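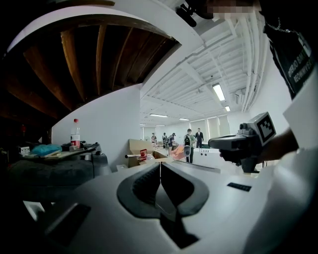 Session 3 covers the gripper fingers, the linkage behind them and the marker mount. By the end of it each pair should have one hand-held gripper that opens and closes without rubbing and one square marker fixed firmly to it. Bring your printed parts from session 2 even if they came out badly. The order of work matters, so read the whole sheet before you pick up a screwdriver. Fingers go on first and the marker goes on last. The dark gray padded fingers are rounded lobes that meet at a narrow vertical slit, and you should check that slit on your own pair before anything else gets tightened. The marker is the black-and-white square with the blocky pattern, and it sits on the upper rear of the tool, well back from the fingers.

Notes by Meinir Powell, Ukthorpe shared workshop
Revised 6/14/26

1. Fitting the fingers

Lay both fingers on a cloth with the pads facing each other. The left and right are mirrored, and the letter on the back of each one tells you which side it belongs to. Start all the screws by hand. Turn each until it just touches, then go around again and snug them up.

Close the gripper slowly and look at the seam. Light should show evenly from top to bottom. If it shows at the top only, the finger base is tilted. Loosen the lower screws, press the base flat and tighten again. Don't file the pads. People did that in April and we lost two sets.

The slim style of finger has a slot in its side. It uses the short screws from the Hetow bag. The long ones bottom out before they clamp, and the finger will feel tight and still wobble.

2. Linkage and cables 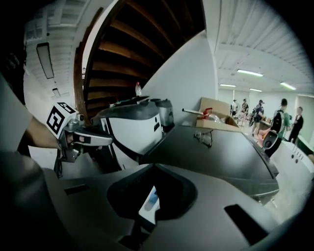 Route the cables before you close up the body. They should have enough slack for the linkage to travel its full distance, and no loop should hang lower than the bottom bracket. Move the trigger by hand from fully open to fully closed and watch each cable as you go. A cable that touches a moving part now will be cut later on.

Grease: one small dab per pivot. More than that collects dust and ends up on the pads.

Fully open, the finger tips should be 70 mm apart. A little under is fine for this course. If you are well under, the stop screw is probably too far in. Back it out a half turn at a time and measure again.

3. Marker mount

The tracking software works out where the gripper is from the marker pattern, so the marker has to be flat and it has to stay put. A bubble under the sticker will give you a bad reading that looks like a software fault. Meinir Landeg spent most of an evening on one of those last term – the fix was a new sticker.

Flat plate or cube, either is allowed. The plate is lighter and easier to print. The cube carries a pattern on more than one face, which helps when you turn your wrist, but every face has to be square to its neighbor. Check with the small engineer's square in the Wynne drawer and put it back afterward.

Leave a plain white border around the black pattern. Do not trim into it to make the sticker fit. Print the mount again at the right size.

Write your marker number on the sheet by the door. Two grippers with the same number can't be used at the same time. Number 206 is the spare and stays in the cupboard.

4. Testing

Open and close the gripper 1,000 times. Split it between the two of you and take breaks. It takes almost an hour and you will find loose screws. Tighten them, then run the Lastanow test file, which asks you to hold the tool still, move it left and right, and tilt it both ways. Save the plot under both your names.

What to look for in the plot:
Hold still: the line should be flat. A slow drift usually means the mount is slipping.
Left and right: smooth curves. Sudden jumps mean the marker was lost, so try again with your sleeve out of the way.
Tilt: the cube should do better than the plate at steep angles.

5. Before next time

Finish the test and bring the plot. Note down which screws worked loose and where they were. We will add thread lock to those at the start of session 4, so please don't add it yourself at home. Anyone still waiting on printed parts should email me the file with the wall thickness set to 3 mm.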